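Bench notebook, 24 June 2023

Came in on a Saturday to have the darkroom side of the shop to myself, and it was worth it! I've been promising Roxana a proper answer on the paper sizing for weeks, and every time I get the trays out during the week Gualtiero needs the sink.

So, sizing. For anyone reading this who has only wandered in for the glue pot: we're trying to get the repair paper for the Skeklow ledgers to take iron gall ink without feathering, and still bend like the old leaves do. The old leaves are gelatin sized, pretty hard, with a nice rattle when you turn them. Ours drinks ink like a paper towel.

Started with the batch of gelatin Donal mixed on Thursday. It had gone a bit stringy in the fridge, so I tossed it and made fresh. Soaked the granules cold for half an hour, then warmed them up in the double pot until everything went clear. Don't let it boil. I let it boil back in November and it never set right, and Donal still brings it up.

First sheets went in at the weak strength. Slid them in at an angle, let them sink, counted slowly, pulled them over the glass rod. Way too soft when dry. The ink line spread about as badly as on the plain sheet, maybe a hair better on the felt side. Marked those W and put them in the folder with the other failures (that folder is getting fat).

Second round, stronger, and I kept the tray warmer with the Reltel hot plate on its lowest setting. Much better! The pen ran clean, no whiskers on the down strokes, and the sheet had some of that rattle. Only trouble is shine. If you hold one up to the window you can see where the gelatin pooled near the bottom corner, and it would drive Brândușa crazy next to an original leaf. I think I hung them too early. Next time they go flat on the felts until they stop being slippery and then up on the line.

Third round I tried a pinch of alum, following the recipe card Aurel Chiriac left us. I'm not in love with alum, it makes the paper acid and we've all seen what acid does in the long run, but I wanted to know how much of the stiffness was coming from it. Answer: a lot. The sheet came out crisp and took ink beautifully, and I'm still going to vote against it. We'd be putting a slow problem into ledgers that have made it this far without our help. Aurel will say a pinch never hurt anybody, and we'll argue about it over lunch like always.

Ink used for all of these was the Pranent iron gall, bottle 39, same nib throughout. I wrote the same line on every sheet, the opening entry of ledger 11, so they can be laid next to each other. My handwriting gets worse as the day goes on, please ignore that.

Color is the other headache. The new sheets come out a lot paler than the ledger leaves, and sizing only warms them up a tiny bit. Gualtiero wants to tone with tea, but tea is blotchy and nobody can repeat it twice. I'd go with the acrylic wash, thinned way down, brushed on before sizing. I want to see it against something dark first, though — next to a gray board, pale paper always looks whiter than it is, and we've fooled ourselves that way before. 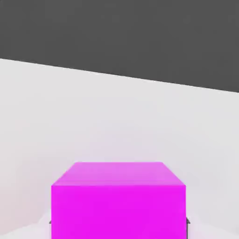
Pale, nearly white, up against dark charcoal gray. Same trouble judging a tone.

Cost, since Roxana will ask: the handmade sheets from Chiriac are 899 for the full order, and the machine-made ones from Pranent would be a lot less, but they curl in the bath and I had one tear on me just from lifting it. I'd rather buy fewer of the good ones and waste less. The whole repair budget for the year is 1577, so it isn't nothing.

Left on the bench: stronger batch sheets between felts under the small press, boards on top, light weight. Please don't tighten it! The weak ones can be used for practice or for wrapping. Leftover gelatin is in the jar with the blue lid, good until Tuesday at the outside.

To do next:
Stronger size again, longer on the felts.
Acrylic wash test strips, thin, thinner and thinnest.
Ask Brândușa if we can borrow one loose leaf for an afternoon.
New thermometer for the double pot — the old one reads low and I'm tired of guessing.

Rinsed the trays twice, hot plate unplugged, window left open a crack for the smell.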